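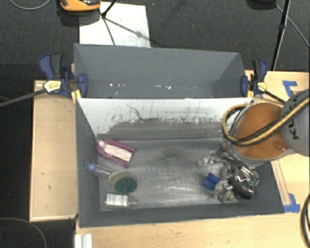
Abb. 1: Arbeitszelle mit vorderem und hinterem Behälter, KUKA-Arm über der rechten hinteren Ecke.

Mundside Bin-Picking – Datenkarte

Kurzbeschreibung
Der Datensatz dokumentiert Greifversuche an ungeordneten Alltagsgegenständen in einem grauen Behälter. Er entstand im Teilprojekt Mundside am Standort Clonau und dient der Untersuchung, wie sich die Auswahl des Greifpunkts bei teilweise verdeckten Objekten auf die Erfolgsquote auswirkt.

Umfang
2.155 Greifversuche in 133 Sequenzen. Je Versuch liegen ein Farbbild vor der Anfahrt, die geplante Greifpose, die Gelenkwinkel und das Ergebnis (Erfolg, Fehlgriff, Abbruch) vor.

Objekte
Der Bestand umfasst schmale Metallteile, transparente Kunststoffteile, Beutel und kleine Verpackungen. Glänzende und durchsichtige Gegenstände wurden bewusst aufgenommen – auf dem spiegelnden Behälterboden sind sie für die Segmentierung besonders anspruchsvoll.

Aufteilung
Training und Test sind nach Sequenzen getrennt. 18 Sequenzen bilden den Testteil, neun weitere sind der Validierung vorbehalten.

Annotation
Die Ergebnisse wurden automatisch erfasst und von Mattes Reuter stichprobenartig geprüft. Strittige Fälle sind im Feld »status« mit »unklar« gekennzeichnet und gehen nicht in die Auswertung ein.

Bekannte Einschränkungen
Sämtliche Aufnahmen stammen aus einer einzigen Zelle. Der Arm verdeckt in vielen Bildern einen Teil der Objekte; das Greiferende ist nicht durchgängig sichtbar. Aussagen zur Übertragbarkeit auf andere Behälter sind auf dieser Grundlage nicht möglich. Die Vergleichsmessung in Stodencombe ist nicht enthalten.

Ansprechpartnerin
Kerstin Kuhlmann, Arbeitsgruppe Ackermann, Clonau
Stand: September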